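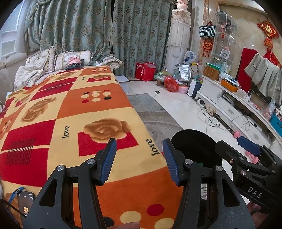

I don't believe in the 200-cycle pad swap and I don't think we should write it into the setup sheet for the hand-held grippers. I've read the thread twice looking for the measurement behind it and there isn't one. Before anyone orders another bag of pads, open the jaws all the way, as far apart as they stand here over the rose blanket, and look at both ribbed blue faces side by side in decent light. If the ribs match, leave them alone. Then look at the four silver screw heads around the finger pivots, where I'd put my money for most of what people on this list call pad wear.

Radu Ene wrote:

"At Nirnley we now change both pads every 200 cycles, no exceptions, and re-zero the opening after each change. Since we started, the soft-object sessions have been much cleaner. Before that we had the right finger closing late on anything squashy, and the width reading drifted by the end of the afternoon. I would like this to go into the common sheet as a fixed interval. The Mitier pads are cheap and it is a ten-minute job. I also suggest a drop of Bullar threadlocker on the pivot screws at the same time, so that it is all done in one go."

Radu, three things happen in your routine. You take the fingers off, you put new pads on, and you re-zero. Then you tighten the pivots and lock them. The sessions get cleaner and the pads get the credit. Maybe they deserve it, but how would you know? A finger closing late sounds like a stiff pivot to me. A drifting width reading sounds like a loose one, or a zero taken with something stuck to the pad.

We tried splitting it up at Dobre in April. It was one pair of grippers, so take it for what it is. On one we changed pads and touched nothing else. On the other we kept the old pads, backed the pivot screws off, cleaned under the heads, snugged them evenly and re-zeroed. The one with new pads still closed late. The one with old pads was fine and went to 222 cycles before we bothered to look at it again, and then only to wipe it.

I'm also not sold on the threadlocker. You don't say which grade, and on a joint that has to turn I'd want to know exactly where the drop goes. We had one creep down into a pivot and spent most of a morning getting the finger to move again. A paint mark across the screw head and onto the frame tells you at a glance if it has backed out, and it can't glue anything.
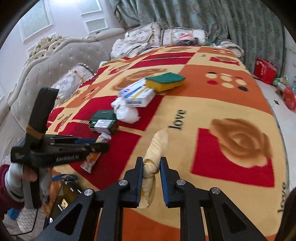
Aurelia Avram
Maintenance, hand-held tools, Dobre

Food is where I'll give Radu some ground. A half-peeled banana pinched between blue pads is a miserable thing for a grip surface, what with the bare flesh and those stringy bits of peel, and I wouldn't trust any zero taken after a job like that until the pads had been cleaned. But that's cleaning. A sponge or a squeeze pouch asks very little of a pad by comparison, and a fixed count treats them all the same. I'd sooner have a line in the sheet that says "after any food, wipe and re-zero" than a number.

What we do now, for anyone who wants to try it and tell me I'm wrong:

Jaws open. Wipe each pad with a damp cloth along the ribs, then a dry one. Pick out whatever is left with a wooden toothpick. No solvent — I've seen pad glue let go from it, and then of course you do need new pads.

Close the jaws slowly on nothing and watch the two fingers. They should start together and meet square. If one lags, go to its pivot before you go to the pad.

Try each pivot screw with a hand driver. If you can turn it with two fingers, it's loose. If the finger drags after you snug it, you went too far. Back it off a hair and try again. Check the paint marks and redo any you broke.

Look through the triangular openings in the arms for crumbs, thread and lint. Soft furnishings shed more than you'd think and it all ends up in there.

Zero with the pads clean, closed and touching. Open fully, close again, and read it a second time. If the two readings don't agree, don't average them, find out why.

Change a pad when the ribs are worn flat, when it's lifting at an edge, or when it's torn. Change both together, I agree with Radu there.

The oldest set on our shelf has passed 300 and I can still feel the ribs with a thumbnail. The worst one I've pulled was at 105, and it had a clean slice across it from something with a sharp corner. No interval would have caught that one, and a look at the pads before the session would have.

Also, can people please report both grippers separately? Half the notes in the thread say "the gripper" when there's one in each hand, and I can't tell which one closed late. A bit of tape around the shaft of one of them settles it — any color, as long as you write down which is which.

Radu, if you have the width readings from before and after a pad change with the pivots untouched, post them and I'll look properly. Even one pair of readings would help. Until then I'd like the interval left out of the draft sheet and the pivot check moved up to the first page.

Aurelia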